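We use cookies to improve your experience on this site. By continuing to browse, you accept our cookie policy.

Teaching by demonstration: remote control or hand guiding?
Posted in August by shehata_lab

Our training center is revising its course on bin picking. Trainees currently record 20 demonstrations by remote control before they are permitted to guide the arm by hand. I would welcome the views of other institutions on whether this order should be kept.

wondwood_training
We reversed it last year. Trainees who guide the arm by hand first learn where the wrist will not turn, and their later remote sessions are shorter. We allow 30 minutes for hand guiding.
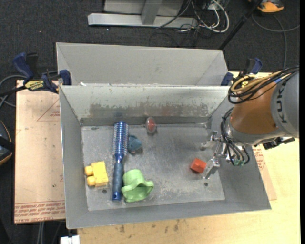 The walls of the bin are the main difficulty in either method. A trainee who approaches an object near a wall at too steep an angle will have to back out, and that hesitation is then part of the recording.

jollimano7
I must disagree with the previous reply. When a person holds the arm, the person's own hands and shoulders enter the camera view, and the robot will not have that view when it works alone. Remote control avoids this. We discarded 11 hand-guided recordings for that reason.

wondwood_training
That is a fair objection for camera-based learning. Our course replays the recorded joint positions - the camera is not used until the second unit.

baltora_ops
Our site keeps remote control first, with a limit of 4 attempts per object. Hesitant recordings are marked and kept apart from the clean ones.

shehata_lab
Thank you. Could baltora_ops state whether the limit applies to each trainee or to each session?

baltora_ops
To each trainee.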